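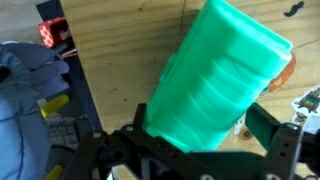
Mint-green plastic container held in a black gripper

Slow "star" that blinks on and off, what am I watching?

Teguh Tarigan
Okay, so I've been sitting out on the back steps in Derndale after the kids go down, mostly to get away from the dishwasher noise, and I've gotten kind of hooked on watching satellites. I can usually pick out the space station and the ordinary little dots that slide over. But there's one I've now seen on three different nights that I can't figure out. It comes up out of the south, heads pretty much straight north, and most of the time I can't see it at all. Then it flashes, really bright for maybe a second, and it's gone again. I timed it with my phone and got 33 seconds between flashes, over and over, until I lost it behind the neighbor's maple.

It's white, no red or green lights, no sound. It's slower than the station, too. I have the Nulier app and it lists something going the right way at the right time, but the app just says "R/B" and a number and gives the height as 1,340 km. Is R/B a type of satellite? And why would it blink? My brother-in-law says it's a spy satellite signaling somebody, and I would love to be able to tell him he's wrong at the next cookout.

Also, if it matters, I'm only using my eyes. I have an old pair of Okard binoculars but the strap broke and I'm scared of dropping them off the deck.

mapleridge
R/B is rocket body! You're watching the used-up top part of a rocket that put something in orbit and then got left there. It's basically a big empty tube, and nobody is steering it, so it tumbles end over end. Every time the side of it lines up just right between you and the sun you get a flash, and the rest of the time it's too dim to see without help. So no signaling, sorry to your brother-in-law.

The height makes sense with it being slow, by the way. The station is only a bit over 400 km up, so it whips across the sky. Something at 1,340 km has farther to go and moves slower anyway, so it can hang around for a good long while on a decent pass. And stuff that high is barely touched by the air, so it'll probably still be going over when your kids have kids.

I keep a notebook of tumblers (my wife calls it the trash diary) and I'm up to 2,037 entries now, going back to when I lived out by Azar Lake and had real dark skies. The thing I'd tell you to do is keep timing it.

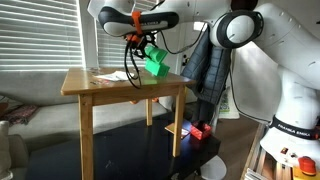
Write down the gap between flashes every time you catch it, and time ten flashes in a row and divide, because your thumb on the stopwatch is the sloppiest part of the whole setup. If you do it for a few months you may see the number creep up. Mine usually slow down over the years, although I've had a couple do the opposite and I never did get a good explanation for those. One caution, the gap you measure might be half the real spin. A tube has two sides, and either one can flash at you. If every other flash looks a little weaker, that's probably what's going on.

Get the strap fixed on those binoculars, too. A shoelace works. You may find it doesn't disappear between flashes at all, it just drops to a faint little dot and you can follow it the whole way up.

skeeter_b
could be a plane. I see planes all the time and they blink

Teguh Tarigan
Not a plane, Skeeter, but thank you! I live near the airport and I know my planes.

mapleridge, this is great, I had no idea I was looking at leftover rocket. I went out again and did the ten flashes thing with a shoelace on the binoculars, and you're right, I could hang on to it in between, just barely. Every other flash looked weaker to me, though I might have been talking myself into it. Now I want to know which rocket it was. Is there somewhere I can plug in the number from the app?

mapleridge
Yep, that should be the catalog number. Type it into the search box on any of the public satellite catalogs and it'll give you the launch date and usually the name of the rocket. Double check the direction and the time of your pass against it before you tell anybody at the cookout. I've matched the wrong object more than once, and there's an awful lot of stuff going north up there.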